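4.2 Does the closure predict use?

Much of the household storage literature takes it for granted that a bag with a visible closure is a bag people will close. The claim goes back to trade guidance, where a coloured seal is said to "prompt" the user, and it has been repeated so often that few authors now give a source for it. We set out to test it and found less support than we had been led to expect.

Our diary sample covered 68 households, of which 64 returned usable booklets. Each household was given a supply of clear zipper bags with either a coloured or a colourless seal and asked to note, at the end of each day, which bags had been filled, with what, and whether they had been shut before being put away. The booklets gave us 2764 entries. Delaunay and Harawira coded them separately and met to settle the entries on which they disagreed, most of which turned on the word "folded". Some people fold the top of a bag over and think of it as closed. Others would never call it that.

On the face of it, the coloured seal did slightly better. We are not inclined to make much of this. The gap was found almost wholly in dry goods, and it shrank once we set aside households that had told us at the first visit that they liked the coloured bags more. People who like a bag may well look after it better, whatever the colour of its seal. The earlier Tolano study, which reported a strong effect, did not ask about liking at all, and we can't see how its authors could have told the two apart.

A second difficulty is that the seal is only as easy to see as the position of the bag allows. Writers on the subject tend to picture a bag standing upright and full, mouth at the top. An empty bag on a table is a different object. It is flat, it lets the surface show through, and its outline is easily lost against a pale top. Figure 3 gives the layout we have in mind, with the bag lying flat on white and the green seal along the near edge. 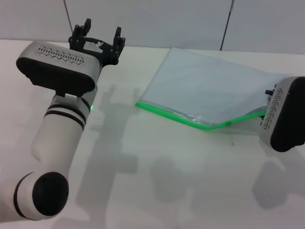 Reading time: 9 minutes

Figure 3. Clear zipper bag with a bright green seal, laid flat on a white table.

With the bag laid out like this, the colour does help to find the opening. The film takes on a faint bluish tint against the table and carries soft reflections, and without the green line one could easily hunt along the wrong side. But finding the opening is a matter of filling the bag. It tells us very little about whether anyone will run a thumb along the seal afterwards, and the two have been treated as one thing for too long. Cartwright's argument that "a seal that is seen is a seal that is used" (Ellery workshop notes, June) rests on just this slip.

We would also be wary of the Westeo survey, in which 48 respondents were asked how often they closed their bags. Most said always. Our own respondents said much the same when first visited, and their booklets then told another story – bread left open, screws left open, one bag of buttons left open for the whole of the study.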